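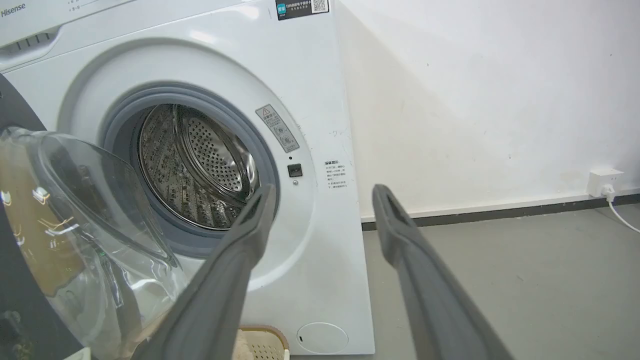 Why would a bunch of students spend a whole year teaching a robot to do laundry? A parent put that to us at our first open evening, and we've been trying to come up with a good answer ever since!

About the Rallby Robotics Club

Posted 28 January 2019 by the Rallby club team

Hi, and welcome! We're the after-school robotics club at Weleck School, and we meet in the old home ec room at the end of the science hall (follow the extension cords). We started out doing sumo bots and line followers like everybody else, and we still do those with the new kids in the fall. But our big project these days is household chores, and laundry is the one we can't leave alone.

The front loader is our favorite thing to practice on. You've got a round opening, a door that swings out into your way, and a shiny drum that bounces light all over the place. Then there's the cloth, which never sits the same way twice. Our two-finger gripper is called Xia, and the software behind it is Dronix, written by the students over two summers and rewritten over a third (sorry, parents). So far we've logged 2,064 practice runs, and a lot of those are socks.

You don't need to know any code to join. Some of us build, some of us wire, and some of us mostly fold things back up so the next run can start — that job rotates, I promise. Dues are $82 a year and cover your shirt and your safety glasses. If that's a problem, talk to us and we'll work it out.

In April we're off to the regional chores challenge, where each team gets 3 tries to move a load from a basket into a washer. We need to raise $3,000 for the van and the entry fee, so please come to the bake sale. The lemon bars are very good.

Comments

robodad4: My daughter talks about Dronix all through dinner now. Can she bring a friend to try it out?

Rallby club team: Yes please! Any meeting is fine, closed-toe shoes only.

mkt_weleck: Will you do towels next? Asking for my whole household.

gearhead_09: graduated from the sumo bot years, jealous of this. Good luck in April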